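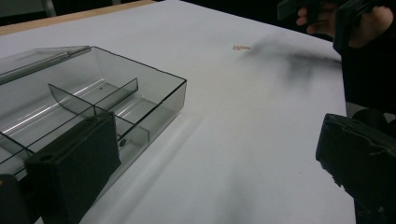 Sortierkasten auf, Kleinteil auf dem Tisch, Greifer davor. Das Kupferfarbene hinten ist wohl eine Schraube oder eine Spirale.

497 mal geteilt · 5 Kommentare

Können die das jetzt endlich? Die Frage kriege ich jedes Mal, wenn ich hier wieder was über Maschinen im Haushalt oder in der Werkstatt hochlade, und meistens meint ihr damit Wäsche. Oder Spülmaschine ausräumen. Heute geht's aber um Kleinkram, also um die Arbeit, die bei mir seit Monaten in drei alten Marmeladengläsern auf dem Regal steht: Schrauben, Federn, Unterlegscheiben, irgendwelche Clips, alles durcheinander. Ich würde so viel dafür geben, dass mir das jemand abnimmt!

Ein paar Gedanken zum Bild, dann schweife ich ab, ihr kennt mich ja.

Das Teil auf dem Tisch
Schaut mal, wie klein das neben den schwarzen Fingern wirkt. Wenn ich so was aufhebe, denke ich keine Sekunde nach. Daumen, Zeigefinger, fertig, und wenn es wegrollt, fluche ich kurz und greife nach. Bei einem Greifer mit zwei klobigen Backen muss der Winkel stimmen, die Höhe über der Tischplatte auch, und dann darf er nicht so fest zudrücken, dass das Ding quer durch den Raum schnipst. Die Rillen könnten sogar helfen, zumindest rutschen mir glatte Stifte immer als Erstes weg.

Der Kasten
Durchsichtiges Plastik, durchsichtige Trennwände, und auf dem Boden spiegelt das Licht. Ich hab selber so einen ähnlichen und greife regelmäßig gegen die Wand, weil ich sie schlicht nicht sehe (ja, ich brauche eine neue Brille, danke der Nachfrage). Für eine Kamera stelle ich mir das richtig fies vor. Wo hört das Fach auf, wo ist nur ein Lichtstreifen? Dazu steht der Deckel nach hinten offen, und der will ja auch nicht umgerempelt werden.

Die Finger
Man sieht ihnen die Arbeit an, finde ich – die eine Backe hat oben eine aufgeraute Stelle, die andere ist unten ganz ausgefranst. Mir ist das sehr sympathisch. Meine Arbeitshandschuhe sehen nicht besser aus, und auf den Hochglanzfotos von den Messen sind die Greifer immer so geschniegelt, als hätten sie noch nie eine Tischkante berührt.

Hinten rechts
Da ist noch eine Menschenhand an einem zweiten schwarzen Gerät. Das gefällt mir an dem Bild fast am besten, denn so sieht der Stand der Dinge für mich aus: Finger aus Fleisch und Finger aus Plastik oder was auch immer am selben Tisch, und wer von beiden schneller sortiert, da würde ich mein Geld momentan noch auf den Menschen setzen.

So, und jetzt zur Abschweifung. Im Juli war ich mit Necati Yüksel in der Werkstatt von Fatasov, die machen Ersatzteilsets für alte Nähmaschinen. In jedes Set gehören um die 100 Kleinteile, und die werden dort von Hand in Tütchen gepackt. Necati hat früher selbst an so einem Packtisch gesessen und wollte natürlich sofort mitmachen. Ich auch, klar. Nach einer halben Stunde tat mir der Nacken weh und ich hatte zweimal die falsche Feder drin. Die Frau neben mir hat beim Packen telefoniert, gelacht, ihren Kaffee getrunken und keinen einzigen Fehler gemacht. Vor der habe ich seitdem einen Heidenrespekt.

Auf dem Nebentisch stand dort ein kleiner Arm von Vellulow, den sie mal für 1.798 Euro gekauft haben. Der kann Tütchen von links nach rechts legen, und das macht er brav den ganzen Vormittag. Einzelne Teile aus einem Haufen fischen kann er nicht, sagen sie, jedenfalls nicht so, dass man danebenstehen und etwas anderes tun könnte. Sobald zwei Federn ineinanderhängen, ist Schluss. Das kenne ich von meinen Marmeladengläsern, da hänge ich auch jedes Mal mit der Pinzette drin und überlege, ob ich den ganzen Klumpen einfach wegschmeiße.

Was ich mir wünschen würde? Eine Kiste, in die ich abends alles reinkippe, und morgens liegt jede Schraube in ihrem Fach. Darf langsam sein, darf meinetwegen die ganze Nacht leise vor sich hin surren. Der Preis müsste halt irgendwo bleiben, wo ich ihn meiner Schwester gegenüber noch zugeben kann. Bis dahin sortiere ich weiter beim Radiohören, und wenn ich damit durch bin, finde ich unterm Sofa garantiert noch was, das nirgends reinpasst.

Noch zwei Sachen, weil ihr gefragt habt:

Zur Wäsche gibt's eine eigene Galerie, da hab ich unter »Pliltgate« alles gesammelt, was mit Falten zu tun hat. Handtücher gehen inzwischen ganz ordentlich, bei Spannbettlaken gebe ich niemandem eine Chance, auch mir nicht.

Und wegen der Kästen: Meiner ist von Safavi, der mit den herausnehmbaren Stegen. Nehmt den nur, wenn ihr die Stege wirklich drinlasst. Ich hab sie ständig umgesteckt, und jetzt sitzen zwei davon so locker, dass die M3er heimlich zu den M4ern rüberwandern.

Schreibt mir gern drunter, welche Fummelarbeit ihr als Erstes abgeben würdet! Perlen auffädeln wurde schon genannt, Knöpfe nach Farbe sortieren auch, und einer von euch möchte bitte nie wieder Puzzleteile aus dem Staubsaugerbeutel suchen müssen. Ich sammle das und guck, wozu ich als Nächstes Bilder auftreiben kann.

5 Kommentare anzeigen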